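Projection and sound notebook, the Silari
July 2026

Writing this up while it is fresh, and so that Azlan and Souad have something to read before the next run of shows. Four evenings of Ploltedska done, all in screen 1, and I am very happy with how the room is sounding now. For anyone picking this up cold: Ploltedska is the long one, the river epic with the huge crowd scenes and almost no music until the second half. It is the first thing we have shown at the blockbuster rate since I started, so people were paying more than they are used to and I wanted every penny of it to be audible.

Starting point. In May we had a string of comments on the cards about speech being hard to follow. They came from the back rows, nearly all of them, and from the left side more than the right. Diane had put it down to the films (fair enough, there were a couple of real mumblers in that programme) and we had been nudging the fader up to cope, and then getting comments about it being too loud. Round and round.

What I did first was play the same nine minutes of Ploltedska over and over with the house empty, moving seat each time. It is the kitchen quarrel in reel two - three people talking over each other, a kettle, a door, no score at all. Perfect test material and I recommend it to everyone! By the fourth pass I could have played any of the parts. From row C it was lovely. From row M on the left, the older brother turned to porridge every time he faced away.

Horácio came in with his analyser and we took a proper set of readings with pink noise through the centre channel only. Big dip in the upper mids on the left side of the house, getting worse towards the back. The right side had some of it too but you would never have complained. He said straight away that he would look at the horn before touching a single setting, and he was right.

The centre horn behind the screen was pointing low and to the right. The bracket had a spare bolt hole and somebody, some time ago, had used the wrong one. No idea who, and the old notebook has a gap. We loosened it, brought it up and across, and sighted it with a laser on the headrest in the middle of row J. Took less time than finding the right spanner. 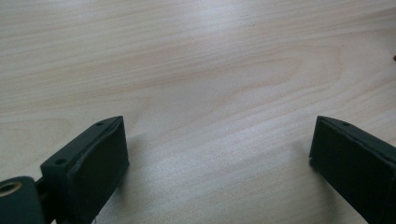
Blond wood tabletop, pale sheen near the top.

After the horn was moved we ran the pink noise again. The dip had gone from most of the house. What was left was in the last two rows on the left, under the overhang, and I think that is just the shape of the building. Horácio made a small cut at the bottom end of the centre channel to stop it booming there, very gentle, and left everything else alone. Settings are saved as a new preset in the processor, named CENTRE JULY. The old preset is still in there. Please don't delete it yet, I want to be able to flip between them for a visiting film-maker who is fond of the old sound.

Then the kitchen quarrel again, from row M. Every word! I know it sounds daft to be this pleased about a bracket but I had got so used to straining for that brother that I laughed out loud when he said his line about the goose and I understood it.

Fader. We have been running at 71 on the house display since spring, which I had always thought was high. With the horn right I brought it down a little at a time during the first public evening, standing at the back, and nobody turned round. I would like us to agree a figure and tape it to the rack so we all leave it there. Souad prefers it a shade hotter than I do for a full house, and she has a point, because a full house soaks up a lot. My suggestion is that we pick a level with a good crowd in and leave it. Please write down what you used and how full it was, even if it is only a scribble.

Picture notes, same run. The focus on the subtitles was drifting during the first half hour from a cold start. Leaving the lamp on for 40 minutes before doors has cured it, so that goes on the opening sheet. Masking on the right was catching on its track on the way out to scope. I cleaned the track and ran it in and out a few times and it moves sweetly now. Keep an ear open for it scraping.

The trailer for Draleo came in far louder than the feature. I have pulled the trailers down as their own cue in the playlist, with a fade up before the certificate card, and the join is much nicer. It means the playlist has an extra step. If you build a new show from scratch and forget it, the feature will start quiet, so copy an old playlist and swap the contents.

The interval. Ploltedska is long enough that Diane wanted one, and the distributor was fine with it as long as it fell where they asked. It comes on the shot of the empty ferry landing, and the cut to black there is gorgeous. House lights should come up slowly, over the sound of the water, and not before the picture has gone. Azlan got this spot on at the second evening and I would love us all to copy him: he starts the lights on the second gull. There are two gulls. You will hear them.

Sibel stood in the foyer on the last evening and talked to people on the way out. She wasn't asking about sound, only whether they had enjoyed it at the price. Plenty of grumbling about the ticket, which I expected. The regular with the walking stick from the left-hand back row told her he had heard the whole film and would see it again. I have been grinning about that since.

Screen 2. I listened to the same nine minutes in there too, just to compare. It is a smaller room and far more forgiving, but there is a rattle on the right surround, second from the back, on anything low. I think it is the cover and not the driver. Pressing on the cover with a finger stops it. Horácio will have foam tape with him next time.

Still to do:

Get the Ljungberg amplifier back from repair and put it in the spare slot. They say the fan has been replaced. Run it on the bench for an evening before it goes anywhere near a show.

Mark the correct bolt hole on the horn bracket with paint. Bright paint.

Walk screen 1 again with the preset on a comedy. Everything I have said is based on one film with very careful sound, and I would like to hear it with something scruffier.

Ask Diane whether we can keep the Ploltedska drive a couple of extra days. I want to play the flood sequence for Azlan at full level with the doors shut. He was on the bar for it all four times and has only heard it through the wall.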